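3.2 Materials and layout of the stacking task

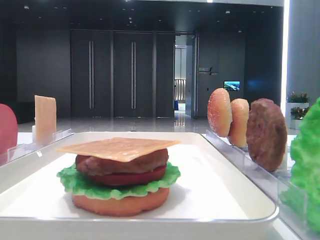
Unmont Department of Occupational Studies, Play and Daily Tasks Group

Figure 4. Burger set on the tray, with the top bun still in the rack.

The stacking task used a toy food set made up of separate plastic pieces. We chose a hamburger over the sandwich and pizza sets tried in the pilot because the order of the layers is familiar to most people and the pieces differ clearly in color and outline. The full target stack was, from the bottom up, bottom bun, lettuce, tomato, patty, cheese, top bun. Participants were shown a printed card with this order before the first trial and the card was then taken away.

The work area had two parts. The first was a white tray with a raised rim, on which the burger was to be built. The second was the storage for the pieces, which stood upright in clear acrylic racks on the left and right of the tray (Figure 4). Storing the pieces on edge kept each one in view and meant that every piece had to be turned flat before it could be placed. In the pilot, where the pieces lay in a shallow box, people spent much of their time digging for the tomato.

Spare pieces were left in the racks on purpose. In Figure 4 two sesame top buns, a patty and a lettuce leaf stand in the rack on the right while the stack on the tray already reaches the cheese. A participant therefore had to decide when a layer was complete and could not rely on the racks being empty as a sign that the burger was finished. Adding a second patty was the most common error of this kind and is treated in Section 4.

The pieces do not all behave the same way. The lettuce has a ruffled edge that spreads past the bun, and its uneven surface makes the layer above it tend to slide. The tomato is thin and shows only as a narrow red band once the patty is on it. The cheese is square and its corners stick out well beyond the round patty, so a small turn of the slice is easy to see but does not affect the balance of the stack. For this reason we scored the position of the cheese by its center and ignored the direction of its corners — an early version of the scoring sheet, written for the Bakke sample, did not make this clear and had to be revised in August.

Each participant completed 8 trials, with the tray cleared and the racks refilled between them. A stack was scored as correct if all layers were present in the right order and it stayed up for 3 seconds after the last piece was let go. Trials in which a piece fell off the table were stopped and repeated once. The scoring rules used here are those of the Trindance manual in the version dated 03/11/2018, with the change to the cheese rule noted above.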